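4. Sorting the Small Parts

Your Duman shelving kit ships with hardware for every version of the shelf, including two you did not buy. Sort it before you build. People who skip this section tend to meet it again later, on their knees, with a flashlight.

4.1 Clear a table you won't need for dinner. Sorting takes 60 minutes if you read the labels and most of an evening if you trust your memory.

4.2 Open the bags one at a time. The long screws and the slightly less long screws are both silver. We have raised this with Clasov, who make them, and they find them easy to tell apart.

4.3 Put shelf brackets in one basket and everything else in another. Any plastic baskets will do, provided the slots are narrower than your smallest screw is long. 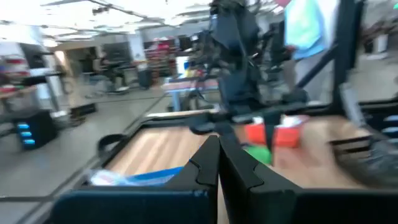
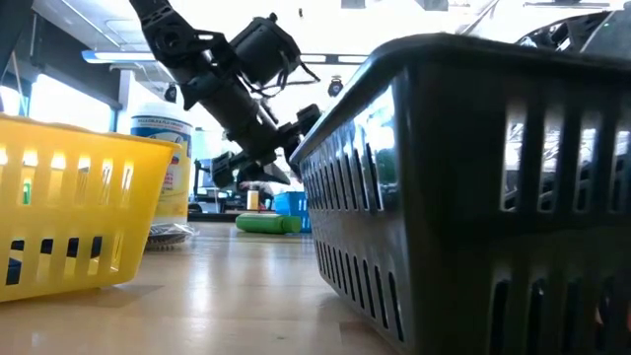
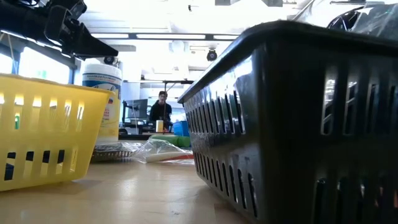 4.4 Count the brackets against the sheet marked B. If you are short, shake out the carton. If you are still short, look under the sheet marked B.

4.5 Set aside 7 wall anchors. The remaining anchors are for masonry and will live in a kitchen drawer until you move.

CAUTION: Do not carry a full basket by one side of the rim. Hardware is heavier than it looks, and it rolls.

NOTE: The 3 mm hex key fits every bolt in the kit except the leveling feet. For those, use the other hex key, which is taped inside the carton lid where Svitlana Didenko in packing insists everyone looks first.

4.6 Check the load label before you throw the bags away. The Duman holds 200 pounds when anchored. Unanchored, it holds whatever it feels like holding, and we don't cover that.

4.7 Missing a part? Write to Yevdokiia Onyshchenko at the Preresitz spares desk and give the bag letter. "The little bent one" describes most of the catalog.

5. Assembling the Frame

5.1 Lay both uprights on the floor with the holes facing each other.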